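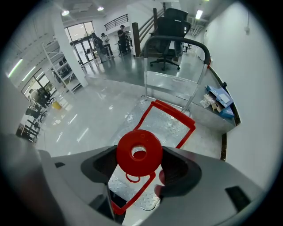 272

Textbooks > Stores and Goods Handling > Part Two > Chapter 4

CHAPTER 4
Carts, Decks and Floors

Fig. 4.1 Red plastic parts over the raised tread pattern of a metal cart deck.

4.1 Scope of the chapter

Chapter 3 dealt with shelving and with the marking of storage places. The present chapter deals with moving goods between those places on wheeled equipment pushed or pulled by one person. Powered trucks are left to Chapter 6. Lifting by hand is treated only where it affects the choice of cart.

A hand cart has three working elements: the deck, the frame and the wheels. Faults in service are usually put down to the wheels, and worn wheels are indeed common. A large share of damage to goods, however, begins at the deck, where the load meets the cart and where small items can slide, roll or catch.

The reader should know the terms "rated load" and "point load" from Chapter 2. Rated load assumes that the weight is spread evenly over the deck. A cart rated at 290 kg will not necessarily carry that weight on one corner, and the rating plate seldom says so.

4.2 Deck surfaces

Decks are made in timber, sheet metal, plastic and wire mesh. Each has a different grip, and grip changes with the load placed on it.

Smooth sheet metal is easy to clean and easy to slide boxes across. The second property is useful at the packing bench and harmful on a ramp. Raised tread metal, also called diamond plate, was developed for walking surfaces. Used as a deck, it holds soft-soled containers fairly well. Hard plastic parts rest only on the high points of the pattern, so the contact area is small and the part may creep when the cart vibrates. Light parts should be placed in a tray or on a rubber mat before the cart is moved.

Timber takes up oil and cannot be fully cleaned afterwards. It is quiet, it can be repaired with ordinary tools, and it remains in wide use for general goods. Wire mesh is suited to cartons and is unsuitable for anything smaller than the mesh opening.

Bright metal decks have one further drawback. Under strong overhead lighting they reflect, and small clear or grey items left on them are easily missed when a cart is unloaded. The Clavilholm stores changed from bare metal to dark matting on its picking carts for this reason. The layout of those stores is given in full in Section 4.7.

4.3 Floors and rolling effort

The effort needed to start a cart is greater than the effort needed to keep it moving. Both depend on the total weight, the wheel diameter, the tyre material and the floor. Of these, the floor is most often ignored when equipment is bought.

The Juhász floor scale, used throughout this book, grades floors from 1 (sealed and level) to 4 (broken or loose). A cart should be chosen for the worst grade on its route, even where that grade covers a short distance. A single worn door threshold can decide the matter.

Aisle width also limits the choice. In the Nemevau depot the main aisle is 3000 mm wide and two loaded carts pass without difficulty. The side aisles are narrower and are worked in one direction only. Carts with four swivelling wheels were tried there and withdrawn; they turned in a small space but wandered on the long straight runs. Two fixed and two swivelling wheels were fitted instead.

4.4 Securing small parts

Loose parts should travel in closed or high-sided containers. Where a part has a ring, loop or hole, it may be hung or threaded on a cord, provided the cord does not bear the weight of anything else. Parts with thin open outlines should be laid flat and never stacked under dense goods.

The Sokon loading chart (Table 4.2) sets out the order of loading: heavy items first and over the fixed wheels, then bulky items, then small parts in their containers. Unloading follows the reverse order. The chart makes no allowance for slopes, which are covered in Section 4.6.

Before going on, the reader should work through Table 4.1 and note the floor grade of one route in a building to which he or she has access.

Comments (3)

packing_bench: Table 4.1 is missing from the online version. Is it in the printed book?

mara_stores: Yes, it is on the page facing the wheel drawings. Check your print run, mine had it in landscape.

trolley44: Section 4.3 doesn't mention cleaning the wheel bearings. Ours pick up string and the starting effort goes right up.

Contact us | Copyright: all rights reserved | Back to top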